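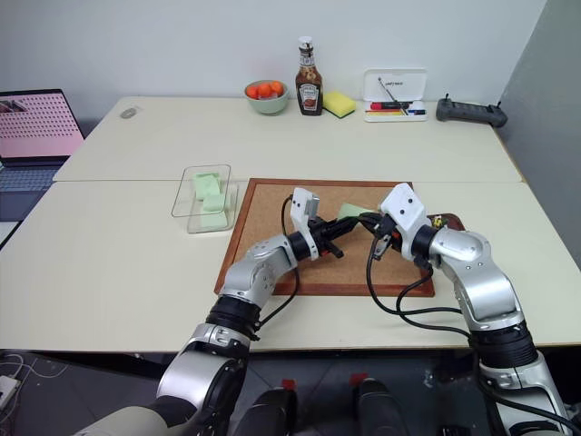

**Clamenow | Arm Safety and Faults Team**

We look after the two-arm benches at Clamenow: fault reports, stop checks and the repairs that follow. Natália Vilela leads the team. Rui Macedo and Eleni Kelmendi work the benches.

The team was set up after a fault in July. During a foam block handover, the left arm did not stop when its gripper touched the right one. It kept pushing for 230 milliseconds and bent a finger on the right gripper. No one was hurt. Ignacio Montecinos traced the fault to a contact limit that had gone back to its default after a software update.

Every bench now runs 30 slow handovers after any update before it returns to normal speed. Wrist cables are checked every 1000 cycles and replaced at 3000. Both arms share one stop circuit, and people stay out of reach while the arms are powered.

Faults at our Arruda site go to Glória Marinho. Please report near misses too, even if nothing broke.

Page last updated Wed 6 October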